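Prikivness Housekeeping Forum
Minutes of the June meeting, held at the Prandstead open day

Present: members of the forum from nine properties, two members of the Diralon demonstration team, minutes secretary.
Apologies: received from the Rebane property and from the laundry subgroup.

The meeting opened at 10:15 a.m. in the Prandstead training room. The chair thanked Prandstead for the use of the building and for including the forum in its open day. Visitor badges were to be handed back at the front desk.

1. Minutes of the last meeting
Approved with one correction. Under item 4, the linen credit should read 253, not 235.

2. Matters arising
The shared price list for guest room supplies is still waiting on two properties. Carried forward to the next meeting.
The storage unit lease was renewed on the same terms.

3. Visit to the Diralon demonstration
Members moved to the demonstration area at 10:40. The Diralon team gave a short talk first. The two-armed robot is being set up for the tidying part of a room turn, meaning trash and loose items off the floor before a housekeeper comes in to do the bed, bathroom and surfaces. It does not vacuum or change linen, and there is no plan for it to do so this year.

The demonstration area is set up as a guest room, with a bed, nightstand, sofa and carpet. Trash is put out before each run.
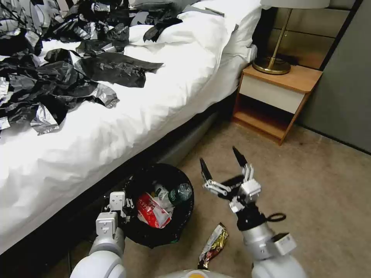
Diralon said that wrappers are harder than bottles. A bottle keeps its shape when the gripper closes on it, while a wrapper folds or slides, and foil can confuse the cameras under a bright lamp. Members from the older properties asked about patterned carpet. The team has tested on plain carpet for the most part and would like samples. Two properties offered offcuts.

The second part of the talk dealt with fabric and other soft items. Members were told that the robot is meant to keep these apart from trash, and that anything it can't place goes to one spot for a person to look at. The forum was firm on this point. A guest's belongings must never go in the wastebasket, and several members said they would want that in writing before any trial.

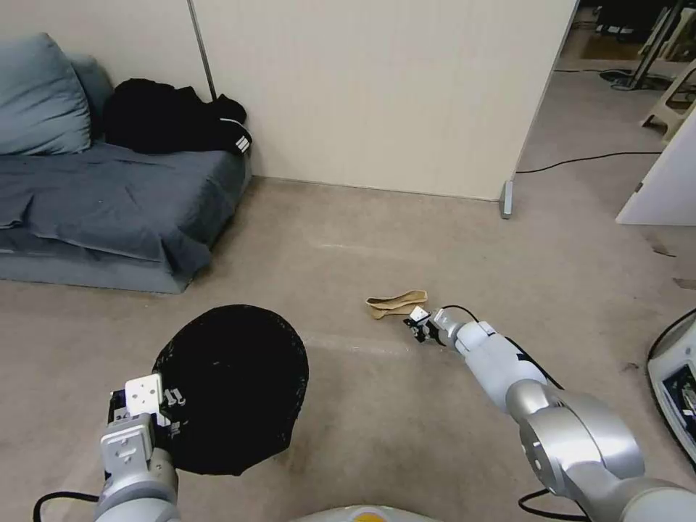

Floor items beside the sofa bed, with the left gripper holding a black oval piece.

Questions were taken for twenty minutes. Main points:

Speed. Slower than a person at present. Diralon's own target is 50 items an hour and they are not there yet.

Noise. Members standing by the door could talk at normal volume. No objection was raised.

Liquids. Half-full bottles were asked about. The team asks staff to remove open drinks first. The chair noted that this takes away part of the benefit – staff would have to walk the room anyway.

Liners. The bin needs to be lined before the run starts. The robot does not tie or change bags.

Doorways and elevators. The unit has to be brought to the room by staff. Members from properties with narrow service corridors were given the width on a printed sheet.
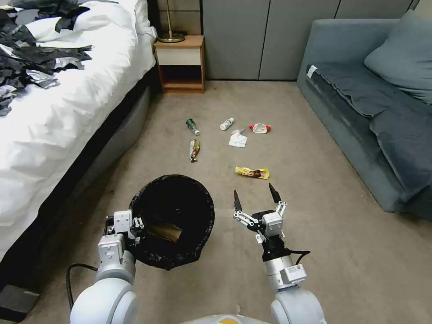
One member asked what happens when the robot misses an item. Diralon said it will try again from a different angle, then leave the item and list it at the end of the run. The same member asked to see one of these lists, and the team agreed to send one with the follow-up material.

Cost was discussed briefly. A trial would be charged at 2,210 for the month, with setup and one day of staff training included. Insurance would be up to the host property. The forum did not take a position on the price, but asked that the quote stay open until after the next meeting.
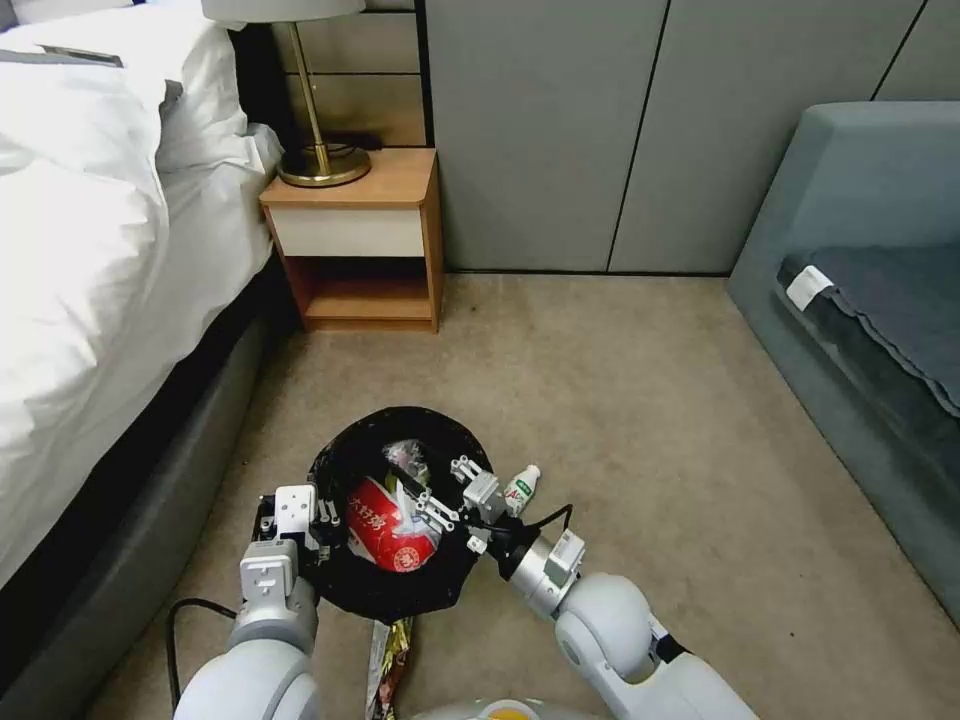 Working at the lined bin, left gripper on the rim.

Members returned to the training room at 11:50.

4. Discussion of the visit
Views were mixed. Properties with a lot of late checkouts saw some use in having floors cleared while staff finish elsewhere. Smaller properties did not see where the unit would be stored or who would move it between floors. It was agreed that a trial in one property would tell the forum more than a second visit.

Agreed: Prandstead to be asked whether it would host a trial in one of its own rooms.
Agreed: the chair to write to Diralon about guest belongings, open drinks and the list of missed items.
Agreed: carpet samples to be sent by the end of the month.

5. Training day
There are 68 places booked for the fall training day. The larger hall will be needed. Lunch orders to be confirmed by the secretary.

6. Any other business
The parking permits for Prikivness members run out in August. Renewal forms are at the front desk.

The meeting closed at 12:35 p.m. The next meeting will be at Rebane, date to be circulated by email.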